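25 Jan 2026

Dye bath trials, madder on wool. Carrying on from the December batch, which came out browner than either of us wanted.

Bernice Abubakari thinks the brown comes from letting the pot get too hot. I had blamed the tap water. We agreed to change one thing at a time, so today was temperature only. Same fleece yarn from Tilla, same alum from Bhatia, same tap water as before. 70 g of yarn per skein, scoured overnight in the washing soda and rinsed until the water ran clear.

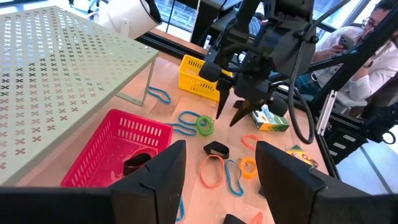

Madder went in to soak first thing, ground root in a muslin bag, with 600 ml of warm water over it. The bag leaked a bit at the seam and there was grit in the jug by the time I had the skeins mordanted. I'd like to try draining them in something with slots down the sides, like the red-pink plastic basket under the green shelf, and stop using the colander, which snags. The colander has already pulled two loops out of skein B. Label on B is also coming off, so it now has a knot at each end of the tie to tell it from A.

Skein A: brought up slowly and held at a bare steam for an hour, no bubbles at all. Skein B: let it simmer for the same hour, as in December. Both left to cool in their pots with the lids on.

The hotplate from Grikon still overshoots when turned up from cold. Setting two is plenty for A. Setting three, then back to two once it moves, for B. I wrote this on tape on the lid and someone has peeled it off, so it is going in here as well.
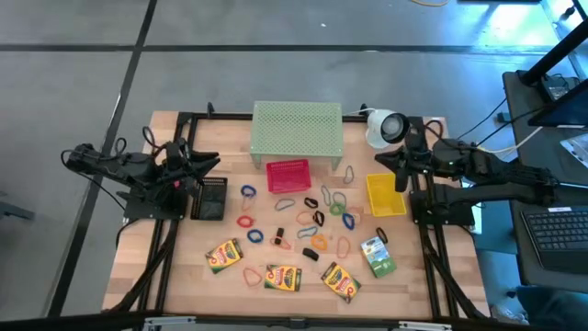
After cooling, A is a clear orange-red, a little uneven where the tie was tight. B is duller and leans to brick. Put next to the December skein, B is close enough that I'd call it a match. So Bernice looks to be right about the heat, though I still want a run with rainwater before dropping the water question.

Ties need to be looser. Figure of eight, not wound round.

Rinsed both in cool water, three changes. A gave off more colour than B in the first rinse and very little after that. No vinegar this time.
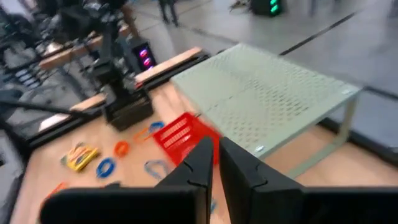
Stock: 800 g of the Flamilberg madder left, and 336 g of alum. Enough alum for the rainwater run and the iron samples. The iron pot is to be kept away from everything else, it ruined a yellow last time.

To do:
Snip of A and B on the window sill, half covered with card
Rainwater run, low heat, same timings as A
Second exhaust bath from A, liquor kept in the lidded bucket
Ask Bernice for her notes on chalk
New muslin, double stitched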